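Snack table, Paditz break room

Quick gallery before I forget. The big table on the second floor at Paditz, the dark shiny one, with chips, soda and the little green pouch on it. Captions are short, I am typing this between two other things. Joar Holmgren asked for a page he could link to from the Grevar newsletter, so this is that page. 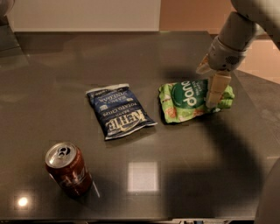
Kettle sea salt & vinegar, the green dang pouch, a can of soda. Same three things in both.

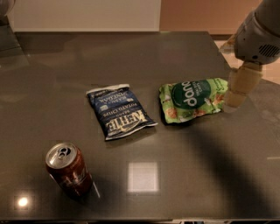
OK so the snack shelf. Started 5th August, budget of 40 a month, which was Muireann's idea (Muireann Noonan, third desk from the window, ask her for the key). Before that it was the vending machine downstairs and everyone hated it. Ate coins, gave you the wrong row.

How it works now. You take something, you put a tick on the sheet. End of the month we look at the ticks and reorder whatever went fastest. Salt & vinegar won the first round easily. Plain salted came second, then a long gap, then the rice crackers that Joar swears by and which are still mostly there if anybody wants them.

Soda is kept in the small fridge, bottom shelf. Top shelf is lunches, please dont mix them. Cans go in the blue bin by the door and bags go in the regular trash — the foil kind can't be recycled here, I did check.

The table. A lot of questions about the table. It came from the old Ciobanu office when they moved out, 3 people and a lot of swearing to get it up the stairs. Looks great for five minutes after you wipe it. Then fingerprints, crumbs, every ring from every can. There are coasters in the drawer now. Use a soft cloth, no scrubby side, and no spray with bleach in it. Plain water does fine for chip grease if you get to it teh same day.

Half-eaten bags: fold the top, clip it, write your name. Clips are in a mug next to the kettle (the one for tea, not the chips). Anything open with no name is fair game after two days.

Still to sort out:
Something without nuts, two people asked
Decaf
A better place for the tick sheet, it keeps sliding behind the fridge
Whether Jatolero on the first floor wants to share the order. They buy the same stuff, we would get the bulk price

More pictures in September, when the next order is in. If you have good ones of the shelf itself send them over, mine came out blurry. Requests go on the sheet or to Muireann, not to me, my inbox is full already.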